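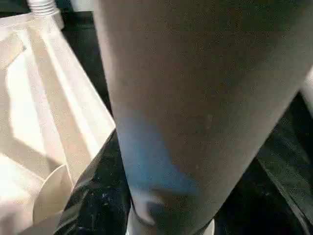 Prororus is done with Teltstead Wrestling, at least for now. The masked heavyweight dropped the Teltstead title Saturday-style main event and all in July, in front of a sold out house of 268, and the promotion put out word before midnight that his deal had run out and would not be renewed.

Kadik is the new champion. Pinned him clean in the middle, second lariat, no interference. That alone surprised a lot of people in the building, as most of the recent title matches there have ended with somebody running in.

The loss ends a reign that had gone on since last fall. Prororus had held the belt through 6 defenses, including the cage match with Benedetti in the spring that most fans of the company would call its best match of the year. He had been advertised for the August card as recently as last week. His name is off the poster now and the ticket page has been changed too.

No word on where he goes next. There has been talk of a tour overseas but nothing has been announced, and the promotion's statement only thanked him for his work and said the door is open. He left his mask on and did not speak after the match. Shook hands with Kadik, held up the new champion's arm, walked to the back. The crowd gave him a "please come back" chant that went on well into the intermission music.

The match itself went a little over 20 minutes. Slow start. Prororus worked the left knee for most of the first half and looked to have it won with the half crab, but Kadik got to the ropes twice. Things picked up once they went to the floor. Kadik took a hard back drop on the ramp, barely beat the count back in, and then kicked out of the splash, the first time anyone has done that in Teltstead. Two lariats later it was over.

Benedetti came out right after the bell and stood on the stage pointing at the belt. He has not had a title shot since the cage match and was told at the time he would have to go to the back of the line. Apparently the line is short now. Teltstead confirmed later in the night that Kadik vs. Benedetti will headline the August show, with a best of 3 falls stipulation still being discused.

Those two have history. They were a tag team for 2 years, held the tag belts once, and split when Benedetti walked out on him during a match in the old armory building. They have only wrestled each other one on one a single time since, a draw on a card that hardly anyone saw because the stream went down in the opening match.

Elsewhere on the show, the tag titles were not defended as planned. One of the challengers was pulled in the afternoon with a shoulder problem and the champions worked a six-man instead, which they won. The title match has been moved to August. The women's tournament got through its first round, with both semifinals also set for the next card, and the opener was a scramble match that ran long and cut into the planned interview segment. That interview is going up online instead.

Attendance was the best Teltstead has done since moving into the current hall. Bleachers were opened on the far side for the first time. Merch line was out the door before the bell, mostly people after the Prororus shirts, and they were gone by intermission. The company says it won't be printing more.

Tickets for August are on sale now. Front row went in the presale to season holders, general admission still availible as of this morning. Doors at 6:30 p.m., bell at 7:30. The full replay of the July show should be up for subscribers later this week, with the main event going up free a few days after that.

We will update if Prororus or his camp put anything out.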